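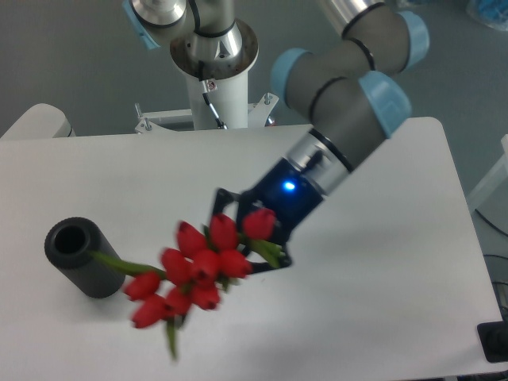

2本指グリッパーでチューリップの束を持ち、黒い花瓶のほうへ寄せているところ

束ねた花を花瓶に挿す作業、グリッパーは平行開閉と角度開閉のどちらが向いていますか

投稿者:hakobune_lab
カテゴリ:協働ロボット/エンドエフェクター

6軸の協働アームで、チューリップの束をつかんで花瓶に立てる作業を試しています。展示会で動かすデモ用で、5月までに形にする予定です。

写真で使っているのはGavovの2本指グリッパーです。束を持ち上げるところまではほぼ問題ありません。困っているのは花瓶に入れる段階で、次の症状が出ます。

・茎の向きがそろわず、1本だけ横に飛び出して花瓶の側面に当たる
・把持力を下げると移動中に束がずれる。上げると茎に跡がつく
・花瓶が軽いので、茎が当たると花瓶ごと動く

把持力は定格の40%で使っています。22%まで下げると跡はほとんどつきませんが、持ち上げて手首を回したときに花の重みで束が回ります。指先は購入時のままで、パッドなどは貼っていません。

候補として、Brultbergの角度開閉タイプと、Hakalaの柔らかい指のタイプを借りられることになっています。ただし借用期間が短く、両方をきちんと試す時間はなさそうです。先に試すならどちらがよいでしょうか。カメラは作業台を見下ろす位置に1台あり、花瓶の位置はそれで取っています。コントローラーはNosidtonです。

よろしくお願いします。

nejiyama

角度開閉はおすすめしません。閉じるにつれて指先が円弧を描くので、束の太さが変わるたびに把持点の高さも変わります。生花だと束の太さは毎回違うので、挿し込みの高さ合わせが面倒になります。

借りるならHakalaのほうですが、その前に今のグリッパーの指先を替えてみてください。うちでは細い野菜の束を扱うのに、平行グリッパーの指先にV字の溝を切った樹脂の爪を付け、内側に硬度の低いスポンジシートを貼りました。平らな面どうしで挟むと、接触しているのは両端の茎だけで、真ん中の茎はほとんど押さえられていません。V溝だと束が中央に寄るので、同じ把持力でも回りにくくなります。爪は3Dプリンターで出したもので足ります。

把持力は、まず22%のままで爪だけ替えて比べるのがよいと思います。力と爪を同時に変えると、どちらが効いたのか分からなくなります。

あと、つかむ位置も見直したほうがいいです。花に近い側を持つと、下の茎が長く余って先が広がります。花瓶の深さより少し上、つまり挿し終わったときに指が花瓶の口に当たらないぎりぎりの高さまで下げてつかむと、余る部分が短くなって先端のばらつきも減ります。

mugicha88

ゴムバンドで縛れば終わりでは?
デモならそれで十分だと思います。

kado_no_kikai

グリッパーの話は上の方の回答でほぼ足りていると思うので、動作とカメラの側から書きます。

飛び出した茎が花瓶の側面に当たるのは、束を斜めのまま横から近づけているときに起きやすいです。次の順に分けてみてください。

1. 花瓶から離れた場所で、束を垂直に立てる
2. 花瓶の口の真上まで、高さを保って水平に移動する
3. 速度を落として真下に下ろす
4. 茎の先が口に入ったところで一度止め、手首を左右に小さく振る
5. 残りを下ろして開く

4の振りを入れると、縁に引っかかった茎が内側に落ちることがあります。振り幅は小さくて構いません。大きくすると花瓶を倒します。

下降中の接触検知は必ず入れてください。Nosidtonのコントローラーなら力のしきい値で動作を分岐できるはずです(型番によって設定画面が違うので、説明書で確認してください)。しきい値を超えたら上に戻り、手首の角度を変えてもう一度下ろす、という再試行を2回まで許すようにしておくと、デモで止まる回数はだいぶ減ります。

見下ろしのカメラ1台だと、花瓶の口の位置は取れても、茎の先端は花と葉に隠れて見えません。作業台と同じくらいの高さで横から見るカメラを足せるなら、束を立てた時点で1枚撮り、はみ出した茎があるかどうかだけ判定する方法があります。はみ出していたら台に戻してつかみ直します。先端の三次元位置まで出そうとすると大変なので、有無の判定で止めておくほうが無難です。

花瓶が動く件は、底に重りを入れるか、滑り止めシートを敷いてください。黒い花瓶は内側が暗く写り、口の輪郭と区別しにくいことがあるので、縁だけ明るい色のテープを巻くと検出が安定します。

Hakalaの柔らかい指は以前使ったことがあります。茎に跡はつきにくかったのですが、指自体がたわむため、挿し込むときに束の傾きが戻りませんでした。下ろす動作が多い作業なら、硬い爪に柔らかいパッドのほうが私は扱いやすかったです。

投稿者からの補足(hakobune_lab)

ありがとうございます。V溝の爪を印刷して、把持力22%で試しました。手首を回したときの束の回転は、見て分かるほどには起きなくなりました。つかむ位置も下げています。

ゴムバンドは、束ねていない花を挿すところを見せたいので今回は使いません。

動作の分割はこれから入れます。横のカメラは置き場所が取れるか確認中です。Brultbergは借りるのをやめて、Hakalaだけ借りることにしました。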